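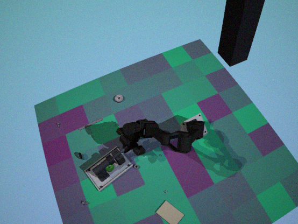 Sim view, arm over the parts tray, small parts on the patchwork mat.

Home Forums Teleoperation Search Log in
4 min read

Teaching a small arm to pick from a mixed tray: remote control or moving by hand?

yigit_agca
Hello all. I am Yiğit Ağca, I work on the picking cell at Lellside. We are preparing demonstrations for a small black arm with a gripper, first in simulation and later on the real bench. The task is simple to say: reach into the tray, take the small green piece which lies between the big dark parts, lift it without touching the rim.

At the moment I record with remote control. I hold a leader arm and the simulated arm follows me. My success is poor in the last part of the movement, when the gripper tip goes down between the cylinder and the boxy component. I collected 15 demonstrations in one afternoon and I kept 8.

My colleague wants that we stop this, wait for the real arm and guide it by hand. I am not sure. What do you do for narrow places like this?

3 replies to this post - 12 views today

solderfox
I am on the side of your colleague. When I hold the real arm in my hands I feel the contact with the wall of the tray and I correct before it becomes a problem. With a leader arm you feel nothing, unless you have force feedback, and most cheap setups do not have it. For me the first day with hand guiding was better than a month of remote control.

mat_and_tray
I do not agree with solderfox. Hand guiding has a cost which people forget: your hand is in the camera picture. The policy learns with a hand on the wrist and then the hand is gone. You can replay the motion and record the images again, but on replay the parts must be in the same place, and if the arm is a little compliant it will not go exactly where you pushed it.

Also, he has a simulation already. There he can reset in a moment, and after a bad trial no part is on the floor.

yigit_agca
Thank you both. The hand in the picture is a good point, I did not think about it. We have one overhead camera and one at the wrist, so replay would be necessary.

To the question I received in a private message: yes, the loose fasteners, the ring and the disc on the mat stay there in all recordings. They are distractors. Their positions change between episodes and the floor patches change color. The tray rotates too.

gunes_dev
I maintain Güneş, the small recording tool, so please take my opinion with care. Your problem in the last part is maybe the scaling. Try to map the leader movement with a factor of 2 when you are near the tray, so your hand moves double and the gripper moves less. I have seen beginners become calm very fast after this change. A foot pedal to switch is best, because with a hand button you always shake the arm a little.

And do not throw away the 7 bad ones before you look at them. If the operator missed and then recovered, keep it. The policy needs to see how to come back.

solderfox
Recovery yes, but be strict with hesitation. If the operator stops above the tray and thinks, the policy will also stop above the tray, and it will never finish thinking. I cut these pauses.

mat_and_tray
Cutting pauses makes a jump in velocity, be careful. Better to record again.

adixuser
We had similar discussion at Hemovance in July, for sorting of plastic clips. We used an Adix controller and made up to 2000 episodes in simulation, most of them generated from a small set of human ones by moving the objects. It worked for the approach. For the grasp itself it was weak, the contact in our simulator was too friendly and the clips almost jumped into the fingers. So my advice is a mix: remote control in simulation for the approach, then a smaller set on the real bench for the grasp.

yigit_agca
This mix I can explain to my colleague - he gets his real arm and I keep my leader arm. Today I tried the scaling as gunes_dev said, with a pedal from an old sewing machine. The descent is slower but I do not hit the rim so often. The shadow of the arm on the mat also helps me to judge the height, I did not use it before.

One more question. Do you start every episode from the same home pose, or do you vary it?

gunes_dev
Vary it, but only a little at the beginning. If you change everything at once you will not know what is broken.

solderfox
Same pose for me. We can fight about this in a new thread.

Shares 6 Comments 10
Previous thread Next thread Back to top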